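Changing the strings on my classical guitar, and what I learned about humidity

I have played the nylon string guitar for 14 years, but for most of that time I let the shop change my strings. I was afraid to break something. Last winter the shop in my neighborhood closed, and the next one is far by bus, so I decided to learn it at my own table. I write it down now while I still remember the mistakes.

My guitar is a Cestorero, a model with a cedar top which they do not make anymore. I bought it second hand when I moved to this country. It is not a famous instrument and it has a scratch near the bridge that was there before me. The sound is warm, a little dark, and it is not very loud. For a person who plays in an apartment this is a good quality.

First, the strings. I had always received whatever the shop put on, so I had no opinion. I ordered two sets, one from Myklebust in normal tension and one from Mendance in hard tension. The Myklebust set went on first. I took off the old strings one by one and not all together. I have read that it makes no difference on a classical guitar, and I have also read that it is a crime to do it the other way. I chose the slow way because I was nervous.

The knot at the bridge is the part that took me the most time. For the bass strings you pass the end through the hole, bring it back over the top, go under the string and tuck it one time behind the edge of the tie block. For the three high strings I now tuck it two or three times, for they are smooth and can slip. I know this from experience. My first high E came loose when I was almost up to pitch, and it made a small white mark on the cedar. I was angry with myself for the whole evening. Now I put a piece of thin cardboard behind the bridge before I begin, and I leave it there until all six are tuned.

At the other end it is easier. Through the roller, one time around itself, then turn. I try to make the string wind toward the outside for the E strings and toward the inside for the D and G, so they do not rub on the wood of the slots. My A string is still not very beautiful there, it crosses over itself. It holds the tune, so I left it.

New nylon stretches for many days. I had forgotten this, because in the shop they always pulled the strings a little before they gave me the guitar back. The first evening I tuned it, went to cook, came back and everything was almost a half step low. I practiced only right hand exercises for 9 days, more or less with a tuner always clipped on the head. After that it was stable enough to play a full piece.

Now the second subject, which I did not plan to study. While I had the strings off I felt that the ends of the frets were a little sharp under my left hand. I asked on a forum and the answer was dry air. The fingerboard shrinks when the air is dry, and the metal does not. In my apartment the heating runs from October and I never thought of it. I put a small hygrometer in the room and it showed 30 percent. Most people say a classical guitar is comfortable between 45 and 55, so mine was living in a desert.

I bought a case humidifier from a small company called Zalimlow. It is a soft tube with holes, and inside there is a sponge. You wet the sponge, squeeze it well, dry the outside with a towel and hang the tube between the strings in the sound hole. The paper that comes with it tells you to use distilled water, and I think this is good advice, as our tap water is very hard and my kettle looks terrible. I fill a small cup each time and pour back what the sponge does not take. 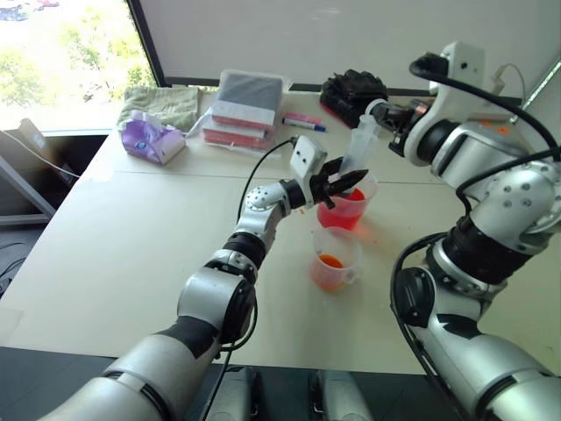 The important thing is to squeeze more than you think. One time I was in a hurry and I found a drop of water on the label inside the guitar. It dried and left only a small wave in the paper, but it could have been worse. Since then I check the tube over the sink and shake it two times before it goes near the wood. I refill it when the sponge feels stiff, and in January this was very often.

After one month the frets felt normal again. I did not file anything, and I am happy that I waited. The person who wants to file the frets in winter should maybe first look at the hygrometer. The action also came up a little, I think, though I did not measure it before, so I cannot prove it. There was a small buzz on the low E string at the second fret and I do not hear it now.

In March I tried the Mendance set. The hard tension is louder and the basses are very clear, but my left hand was tired after one study with many barres, and the high strings sounded thin on this guitar. Perhaps on a spruce top they are better. I kept them for some weeks to be fair and then I went back to the Myklebust. The whole change took me less than an hour this time, with the cardboard, and no string came loose.

I still have one problem which I could not solve. The tuning machine of the G string is stiff and makes a small click when I turn it down. I put a very little oil on the gear with a toothpick and it helped for a few days. If you have an old Cestorero and you have replaced the machines, please write me in the comments which ones fit the holes. I do not want to drill.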